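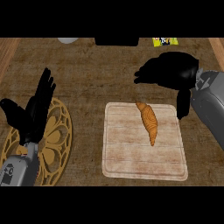 Hultarden is a simulation kit for two-handed robot work, made for people who want to teach, test or simply try out humanoid arms on household jobs without owning the arms. It is developed by Prirach, a small software firm founded by Octavio Olivares and Gisela Quiroga, and it is best known for its table-top tasks, most of them to do with food, crockery and tidying. A typical kitchen task puts a croissant on a cutting board between two black robotic hands on grey forearms, one hand open and the other with its fingers curled, and leaves the rest to whoever is at the controls. Other things are laid out on the same table, such as a round golden trivet with an openwork floral pattern or a brightly printed snack packet, and learning to work among them is a good part of the fun. The kit is sold as a download with a yearly licence, and a free edition with fewer tasks is offered to schools and clubs.

History

Hultarden began as a side project. Olivares had been writing training software for warehouse machines and found that nearly all of it assumed a single arm with a simple two-fingered grip. He wanted something closer to the way people use their hands at home, where one hand steadies a plate and the other does the fiddly part. Quiroga, who had come from computer games, built the first table in a few weeks, and the pair showed it at a regional robotics fair one November. It had a mug, a spoon and a tea towel that behaved very badly.

The mug and spoon survived into the first public version. The tea towel was dropped and came back two versions later, after Si-woo Joo joined the firm and rewrote the way soft things are handled. Joo's work is often singled out by users as the point at which Hultarden became a pleasure to use. Cloth folds, bread gives a little under the fingers, and a bag that is picked up by one corner hangs as a bag should.

The name is that of the village where Quiroga grew up. Earlier test versions were called Wustwood, and the older name still turns up in some of the settings files.

Tasks and objects

The present version comes with 300 tasks, arranged in six groups: Breakfast, Baking, Washing Up, Parcels, Desk and Free Table. Each task has a starting layout, a goal and a set of variations. In a Breakfast task the goal might be to lift a pastry from a board and set it on a plate, with the board turned, the plate moved or the light changed each time the task is loaded.

The library holds 2,036 objects. Users can add their own, and the tool for doing so is one of the best parts of the kit. A scanned object is dropped into a window, given a weight and a material from a list, and is ready to be picked up a minute or so later. The built-in objects are made with real affection – the baked goods especially – and there is a good spread of awkward shapes, from colanders to coat hangers.

Table coverings are treated as objects in their own right. They can be swapped, slid about or removed, and their colour and weave have a clear effect on programs that rely on camera images. A program trained only on plain white tables will often struggle on a mottled brown cloth, and Hultarden makes this very easy to find out.

Arms and hands

The standard set-up is a pair of arms facing each other over a table, each ending in a hand with a thumb and four fingers. Every finger can be moved by itself or as part of a ready-made grip. The grips have plain names such as Pinch, Hook, Cup and Flat, and new ones can be saved by posing the hand on screen.

Control is by keyboard, game pad, tracked gloves or a program written by the user. Gloves give the best results by some distance. The game pad is better than might be expected, and the lessons for it, written by Normunds Kalniņš, are clear and often funny. He suggests starting with one hand and leaving the other resting flat until the first ten tasks are done.

Recording and playback

Every attempt can be saved, slowed down, played backwards or cut into shorter pieces. A saved attempt keeps the position of each joint and object, so it can be viewed afterwards from any angle. It can also be used as teaching material for a learning program, and the kit includes a simple trainer that runs on an ordinary desktop computer with a decent graphics card.

The Figueroa add-on, named after the street on which Prirach has its office, lets several people work on the same set of recordings. It was written mainly by Damián Olivares, the founder's brother, and is sold separately.

Reception

Hultarden has been warmly received by teachers and hobby groups, who like how quickly a beginner can get two hands moving. A shared set of 261 user-made tasks is kept on the firm's website and grows with each school year. Among the favourites are a jigsaw with very small pieces, a table laid for a dolls' tea party and a long, marvellous task in which a sandwich is built, cut and wrapped.

Complaints tend to be about liquids. Pouring works, but slowly, and a full jug can bring an older computer almost to a halt. Some users also find that crumbs vanish too soon after a pastry is broken. Joo has said that better crumbs are planned, together with sticky surfaces such as jam and wet dough.

The printed manual is no longer made. A searchable version comes with the kit, and the chapter on grips can be read free of charge on the website.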